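# What It Costs to Park a Home: My Lot Fee Project

For my housing class we had to pick one kind of place where people live and figure out what it really costs per month. Most of my classmates went for apartments or dorms. I picked manufactured home communities, because my aunt and uncle have lived in one for years and I've never once understood their bill (neither have they, I think).

I compared two communities. The first is Vuvard, on the north side of Usovthorpe, which is mostly older single-wides and a row of RV pads along the creek. The second is Vasamer, out past the county fairgrounds, which is newer and has a clubhouse and a lot of rules about sheds.

## How I did it

I got the rate sheets from both offices, then I handed out a one-page survey in the laundry rooms. I got 10 back. I know that's tiny! My plan was to go door to door, but both places have a no-soliciting rule and a student with a clipboard looks a lot like soliciting. So please read my survey parts as stories more than statistics.

I put everything into one spreadsheet: lot fee, water, sewer, trash, electric, propane, and then a column I called "surprise" for anything that showed up on a bill that wasn't on the rate sheet. That column ended up being the most fun part of the whole project.
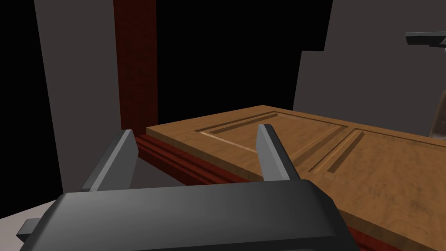

The other thing I had to decide was whether to count the home payment. Some people own their home outright and just rent the dirt under it, and some are still paying a loan on top. I left loans out and only compared what it costs to be on the lot. If I'd mixed them together the two communities would have looked way further apart than they are.

## What I found

Vuvard's lot fee is $400, which sounds amazing until you see that nothing is included. Water is metered, trash is a separate company, and most of the older homes run on propane. The highest winter month anyone wrote down at Vuvard, everything added up, was $1,301. That was an older double-wide with a bad furnace, and the person drew a sad face next to it.

Vasamer charges a lot more up front, but water, sewer and trash are in there. Bills there hardly move from month to month. People on a fixed income told me they liked that a lot, even the ones who thought the fee was too high.

The "surprise" column had pet fees, a second-car fee, a mailbox key, and one charge for "skirting inspection" that the office couldn't explain to me either.
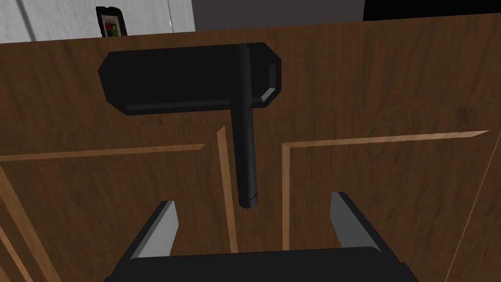
*Usmani*

Moving costs were something I almost left out, and I'm glad I didn't. One person at Vuvard was quoted $1,893 just to have their single-wide disconnected and made ready for the road - the truck was extra. So when the fee goes up, people can't really shop around the way a renter with a couch and some boxes can. I had written a whole paragraph about how residents could "simply compare communities" and I deleted it after that survey.

## What I'd change

I'd start in June, when people are outside and happy to talk, and not in the middle of winter when everybody wants to get back inside with their laundry. I'd also ask for a full year of bills. I only asked for the highest and lowest month, so I can't give a fair average for either place.

And I'd add a question about how long people plan to stay. Three people wrote that in the margin without being asked - two said "forever" and one said "until the roof goes."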